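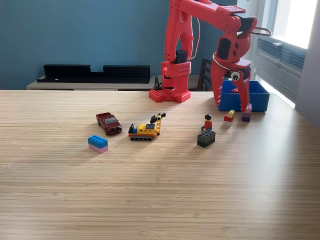
Naa Essien wants the planner to treat the rim of the bin as a hard obstacle at all times, including during release, and said so on the Plikonard mailing list within hours of the new version going up. In version 16 the rim is an obstacle during transport only. Once the gripper is over the bin, the collision margin drops to zero so that the jaws can open.

Promura, which maintains Plikonard from its office in Erkthorpe, published the release on Tuesday, November 27, 2018. Plikonard is a control and planning package for low-cost servo arms. It takes images from a fixed camera, proposes grasps, plans a path and sends joint positions to the servos. The release replaces the segmentation step, changes how waypoints are timed and adds a tool for replaying logged runs.

The test task is clearing toys from a table into an open blue bin with a red 3D-printed arm. The items include plastic bricks, minifigures and small vehicles. Bricks stacked on each other count as one item if they can be lifted together, and the software makes no attempt to separate them.

Most of the changes concern perception. The previous segmenter worked on color difference against a reference image of the bare table, and it failed in direct sun. Shadow from the arm was often returned as an object, and the planner would then propose a grasp on bare wood. The new version compares local texture as well as brightness. A region that is darker than the reference but still shows the grain of the tabletop is labeled as shadow and dropped before grasp proposal.

Kelly Amaral, who wrote the segmenter, said the method depends on the table having a visible grain. On a plain white surface it falls back to the old behavior and prints a warning in the log.

Small parts are handled separately. Anything below the minimum area setting is now passed to a second pass at full image resolution. A minifigure on a small plate is returned as one region with a single grasp point. In version 15 the same item was frequently split at the waist, with one grasp proposed for each half.
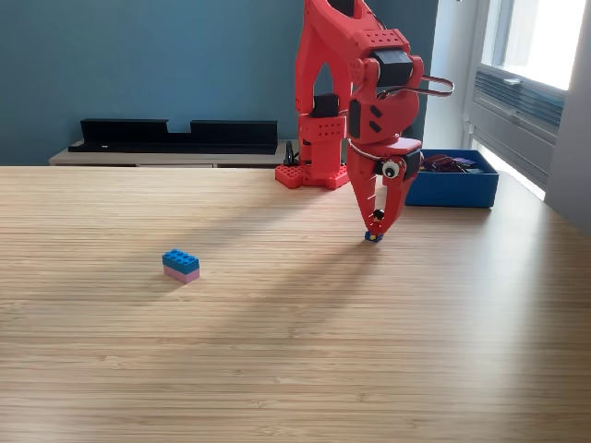

Timing and motion

Waypoints are now timed against the slowest joint in each segment. Earlier versions gave every joint the same duration, and the shoulder servo lagged on long moves. The controller sends a new target every 16 milliseconds, and the trajectory is resampled to that interval before the first command goes out. Users who changed the interval in their own configuration files will need to set it again under the new key.

The approach has also changed. The arm first moves to a hover pose over the work area with the fingers pointing down, waits for a fresh camera image and replans from there. Ademir Lopes, who maintains the motion code, said the extra stop makes each cycle longer. It can be turned off with the skip_hover flag, although the grasp point is then taken from the image captured before the arm moved.

Items at the far side of the table from the bin remain a weak point. The path planner tends to choose a wide base rotation where a shorter move through the elbow is available. A fix is planned but has no release number. 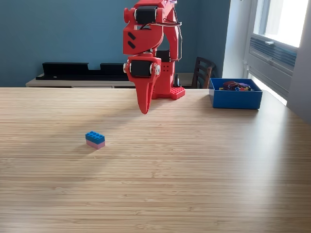
Replay tool

Joint targets, measured positions and segmentation masks are now written to a single log with a shared clock. The replay tool steps through the log in either direction and overlays the masks on the camera image. Promura's regression set holds 146 logged runs, and a full replay without hardware takes nearly 90 minutes on a desktop machine.

Spyros Spahić asked on the list whether logs from version 15 can be converted. They cannot, as the older format stored no timestamps for the masks.

Essien's request about the bin rim has been opened as an issue. Lopes replied that a fixed margin would block release for long items held near the wall, and proposed making it a per-bin setting. The issue was still open at the time of writing.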